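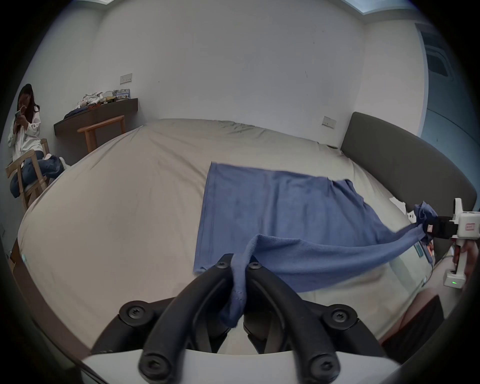

*Two grippers on a blue towel, bedroom setup.*

# Handheld gripper build: FAQ

Maintained by Rongrong Fang. Last updated May 2023.

**What is the project called?**

Trosach. The older name, Brelthorpe, still shows up in some of the part files. They are the same build.

**Do I need a robot arm to use it?**

No. You hold a gripper in each hand and do the task yourself. The recordings can be used later to train an arm.

**Can I build it at home?**

Yes, if you have access to a 3D printer and a soldering iron. The printed parts for one pair take 43 hours on the Pallesholm shop printer. Print the fingers last. You will probably want to change them after the first fit.

**Why start with towels?**

They are cheap and they don't break. A towel also has no fixed shape, so a poor grip shows up early. Pick it up by a corner and the rest twists. Fold it flat on a bed or table before trying anything in the air.
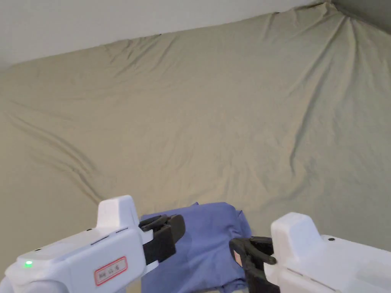
Folded cloth is harder to hold than a single layer. The jaws have to open wider, and the layers slide against each other if you only catch the outer one. Practice with a hand towel first and move up in size.

**How many recordings do I need?**

We ask for 100 good folds before anyone trains on a new cloth. Delete the bad ones the same day, while you remember which they were.

**The jaws don't close evenly. What should I check?**

Loosen the finger screws, close the jaws by hand, and tighten again from the base outward. If one side still lags, the linkage is probably printed too tight. Sand it lightly.

**Where do I get the screws?**

Verschueren sells them as kit 2712. One kit covers a pair of grippers with 12 screws left over.

**Is there a left-handed version?**

Not yet. A mirrored handle is planned for August.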